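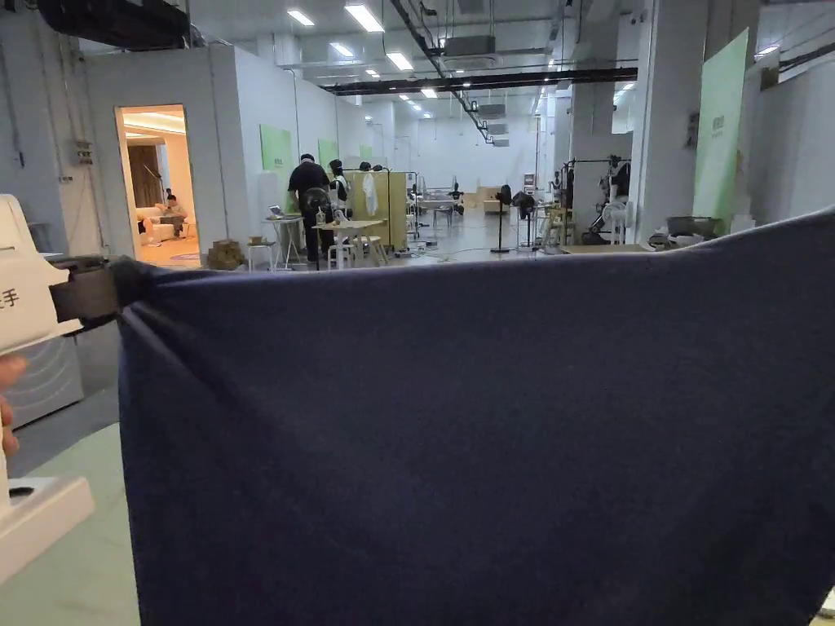 Large blue cloth, held by the top corner. Gripper with the 手 on its side.

Home Knowledge Base Tickets My Team Log Out

Ticket: Fold recordings rejected as "grip lost" when the grip wasn't lost
Product: Bamura hand gripper, Bamura Recorder
Site: Sodgate
Opened: January 21, 2023
Status: Solved (with one open item)
Shared 4 times · 11 comments

Hi all. I was told to put the whole thing in one ticket and stop sending it in pieces over chat, so this is the whole thing, sorry in advance for the length.

Quick background for whoever picks it up. I'm on the cloth team at the Kurkine floor in Sodgate. Before that I folded linen for a living at Kurkine's laundry side, so I do know what a dropped corner looks like! Our job now is to fold, spread and smooth cloth with the hand grippers so the robots can learn it from our recordings. Each recording goes through the checker overnight, and whatever the checker rejects doesn't count toward our number for the week. The target is 400 accepted.

What's going wrong: a big share of my large-cloth recordings come back marked "grip lost, left." I've gone back through them and the left jaw is shut on the cloth the whole time. The fabric is bunched up right there in the grip. Small cloths are fine. Pillowcases are fine. Anything big and heavy that I have to hold up at shoulder height, I get the mark.

What I've tried so far:
Turned the gripper off and on again (of course).
Swapped the left and right units. The mark moved with the unit, for the most part, but I still got a few on the other one.
Cleaned the pads with the dry wipes.
Used a lighter cloth. Fewer marks, still some.
Asked Matúš on my team if he gets it. He does, just less.

Recorder version is whatever was pushed to us in the last update, I can't find where it shows the number.

– – –

Update 1

Kausar Paracha from Bamura support called me back, which I appreciated, I was expecting a form. She asked me to open the Recorder, go to Devices, pick the left gripper and read her the "closed" value with nothing in the jaws. It should be 0 or close to it. Mine was 7. The right one was 1.

So the gripper thinks it's a little bit open even when it's shut. She explained that the checker compares how far the jaw is open against how thick the cloth should be, and if the jaw opens up past a certain point in the middle of a move, the checker decides the cloth slipped out. With my left one starting off wrong, any extra stretch pushes it over the line. A big cloth sags in the middle and pulls, the fingers flex a hair, and there's your mark.

To reset it:
1. Put the gripper down on its base with nothing touching the fingers.
2. Devices, then the unit, then Zero Jaws.
3. Wait for the beep. Don't pick it up before the beep (I picked it up before the beep).
4. Squeeze fully shut three times and read the closed value again.

After doing it properly mine went to 1. I ran a set of large cloths straight away and sent them up.

Update 2

Better, but not gone. The checker still threw out a chunk of them, and now a few were on the right side too, which had been my good side. I was pretty fed up at this point, I'll admit, and I wrote Kausar a longer message than I needed to.

I want to put part of that message in here since my team lead said other sites read these. The rejected recordings aren't just a number in a report to us. When I was folding linen, a stack was a stack. Somebody could walk over and look at it and see that it was done. If the machine that wrapped the stacks jammed, I still got credit for the folding. With this setup I can do the work right and have it taken off my count overnight by something I can't argue with, and I find out the next morning with two words next to it. There was no button to say "please look at this one again." Two people on my team had started gripping so hard to keep the checker happy that their hands hurt by lunch. One of them had quit doing large cloths altogether and just swapped for small ones whenever she could, so the rest of us got more of the large ones. None of that shows up in the accepted total, which looked fine the whole time.

I'm not against the robots, for the record. I like this job better than the laundry. It's cooler, I'm not breathing lint, I get to walk about, and I've learned a lot. But I'd like it to be my mistakes I'm being marked down for.

Kausar forwarded the message, and that's how the review button got asked for, see further down.
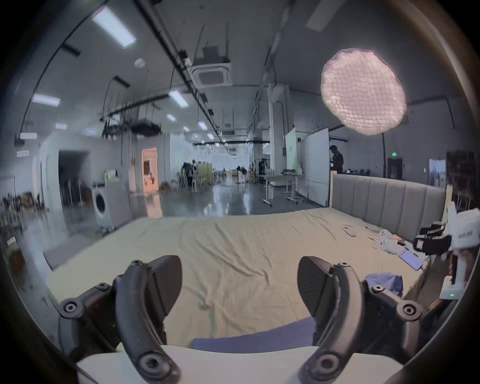 Anyway, back to the fault. Matúš Bednárik (our Matúš, he came over from the packing line) had the idea of writing down which surface each rejected recording was done on. We'd only been looking at cloth size up to then. He made a little sheet with cloth, surface, which hand, standing or leaning, and we all filled it in for a while, with some grumbling.

And the bed was the worst, by a mile. Table folds, hardly any marks. Holding the cloth up in the open, some marks. Anything where you have to lean over the mattress and reach for the far side, tons of marks.

Kausar's first thought was the sheet. Her thinking was that if your finger catches a wrinkle in the sheet along with the cloth, the jaw reads thicker and then thinner when the sheet lets go, and to the checker that's the same as a slip. So we tried pulling the sheet tighter at the corners. It helped a bit! Then we tried leaning less, by walking round to the other side of the bed in the middle of the fold, and that helped a lot more. Which made no sense with the sheet theory, since I was grabbing the same kind of wrinkles from the other side.

Update 3 – found it

It's the wrist. When you reach a long way with the gripper, you twist your wrist to keep the fingers pointing down, and your own fingers ease off the squeeze without you noticing. The jaw opens by a tiny amount. The cloth doesn't go anywhere, it's still pinched, but the reading goes over the line for a moment. I did it on purpose at my desk while looking at the live value and there it was, up and down with my wrist. Same thing when you hold a big cloth up high for a long time and your hand gets tired.

So there were two faults stacked on top of each other. The zero was off on my left unit, and the limit in the checker is set too tight for people who are reaching. Kausar checked and the limit is the same for every site and every task. It was picked by the engineers from table folding at the Dong test room, where everybody stands right up against a table. They'd tested it on 3,000 recordings and it did great on those. I believe it! There wasn't a bed in any of them.

What Bamura changed:
The limit can be set per task now. Ours is wider for "bed" and for "held up," and unchanged for "table."
The checker wants the jaw over the limit for longer before it calls it a slip. A quick bump doesn't count.
There's a Review button next to each rejected recording. You press it, a person looks. Kausar says it goes to her group for now.

What we changed on our side:
Zero both grippers at the start of the shift, and again after a drop or a bump. Write the closed value on the sheet.
Anything over 3, tell the lead and swap the unit.
Walk around the bed. You're allowed to, it isn't cheating, and the robots will have to do it too at some point.
Large cloths get shared out at the start of the shift so they don't all land on the same people.

Bamura reran the rejected ones with the new limits. Out of 300 of our old "grip lost" recordings, 200 came back as accepted and were added to people's counts. I watched a bunch of the remaining ones with Matúš and most of them are fair, I had let go, or caught only one layer when I meant to catch two. A few I'd still argue over. I've pressed the button on those.

Open item: the Zero Jaws screen still doesn't tell you if you picked the gripper up too early. It just takes the wrong number and says Done. Please, please make it say something. It's what got me in the first place, I'm nearly sure of it, and the new starters are going to do the same.

– – –

Comments (showing 5 of 11)

Kausar Paracha: Thanks for the write-up, I've linked it from the Zero Jaws help page. The early pick-up warning is logged as its own request. No date for it yet, I asked.

Matúš Bednárik: The sheet is in the shared folder under "surface log." If another site wants it, change the surface names to yours. Leave the standing/leaning column in.

cloth_team_b: We had the same thing with curtains. Zeroing fixed one unit and did nothing for the other, so we'll ask for the wider limit for held up. Does the lead request that or do we?

Kausar Paracha: The lead can, from Tasks, then Limits, then Request Change. Put the ticket link in the notes and it'll come to me.

Me again: One more for the curtain people. If your hand is sore, stop squeezing so hard, the new limit doesn't need it. Took me several shifts to get out of the habit and I still catch myself doing it on the last few cloths.

Previous Ticket Next Ticket Back to Top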